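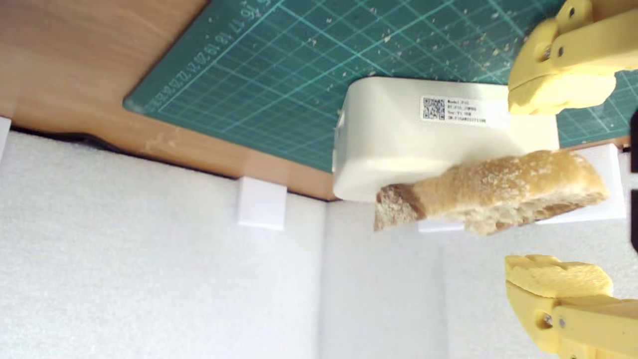 Graston will not sign the Notbridge Agreement in its present form, the country's chief negotiator said in an interview in September, and the reason has little to do with tariffs. The dispute is over Article 14, which sets out who decides whether a product has been checked at the border. Food is the usual test case. A piece of crusty loaf with flour on the crust and an open, torn end would count as a finished bakery product in Graston, and one inspection at the place of production would be enough. Under the rules that Wistberg applies, the same piece is "opened goods" and has to be checked again on entry.

"The two systems are both lawful and both reasonable," the negotiator said. "The agreement was supposed to say which one applies. It says that each side will take account of the other. A border officer can't work from that."

The agreement was drafted over three rounds of talks in Notbridge and was sent to both parliaments in the spring. Wistberg approved it before the summer break. In Graston the foreign affairs committee sent it back with a list of questions, most of them on Article 14 and the annex that goes with it.

Asked whether the government had misjudged its own parliament, the negotiator was brief. "We told them what was in the text. We didn't tell them how it would be read on the other side, and at that time we didn't know."

The reading came in a note from Wistberg in June. It states that "take account of" creates a duty to consult and nothing more. Graston's legal service takes the view that the phrase has to mean something beyond consultation, as consultation is already covered in Article 9.

"If you read it their way, you have the same duty twice," the negotiator said. "Drafters do sometimes repeat themselves. In a text of 28 articles I would rather assume they didn't."

The talks have since moved to what both sides call the Chowdhury mechanism, a standing panel first proposed in the second round and dropped in the third. Under it, any disagreement over a shipment would go to the panel, which would have 14 days to give an opinion. The opinion would bind the border service but could be appealed by either government.

The negotiator supports the idea with two conditions. The first is that goods are released while the panel is working. The second concerns cost. Graston wants each side to pay for the cases it brings, while the earlier draft split all costs evenly.

"Even splitting sounds fair until you look at who sends the goods," the negotiator said. "Most of the trade goes one way. So do most of the stops. We would be paying half the bill for checks ordered by somebody else."

On the first condition there is less room. Fresh goods lose most of their value within days, and a release that comes at the end of the panel's work is of no use to the sender. The negotiator said Graston had offered a deposit system in its place, with the money returned if the opinion went in the sender's favor. No answer had been received at the time of the interview.
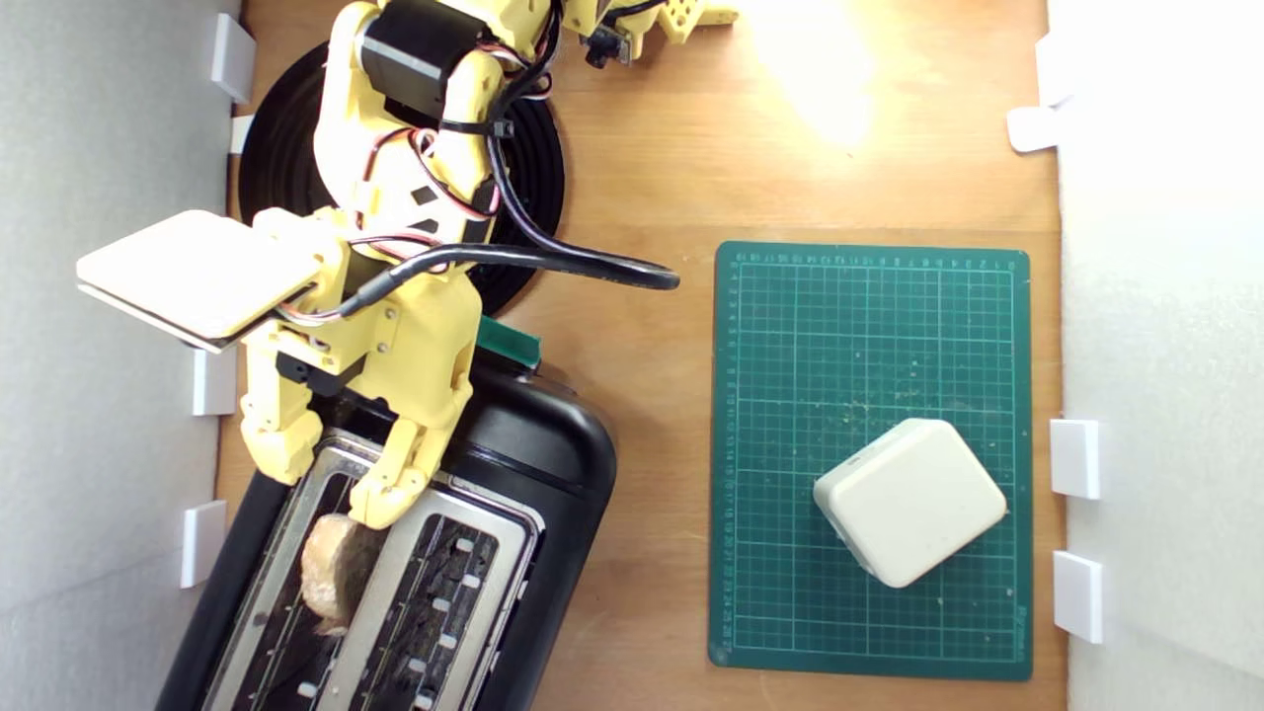 Wistberg has since replied that a deposit does not deal with the health risk, and that goods released early can't be called back once they have been sold. Its written answer also says that Article 14 was understood by everyone in the room in Notbridge, and that reopening it would mean reopening the fishing annex as well.

The negotiator rejected the link. "The fishing annex was closed separately and signed off separately. It has its own entry date. There is no legal tie between the two, and I would be surprised if their lawyers had written that sentence."

There was more agreement on small senders. Both delegations accept that shipments under 200 kilograms could follow a short form, with a single declaration in either language and spot checks only. The limit was set at the level used in an older road transport treaty — a choice the negotiator described as convenient, with no study behind it.

"It can be changed later by an exchange of letters. That part was done well. I'd like to see the same clause in other places."

Opposition parties in Graston have called for the agreement to be dropped and the talks restarted. The negotiator said a restart would leave the present rules in force for years, including the double inspection that the opposition objects to. A declaration attached to the signed text would be quicker, but it would bind Graston alone unless Wistberg accepted it in writing.

"A one-sided declaration tells your own voters what you think the text means. It has some use. A court will look at it and then look at the article."

The next meeting is planned for Graston, at the level of legal experts. The agenda has two items, the wording of Article 14 and the costs of the panel. Fishing is not listed.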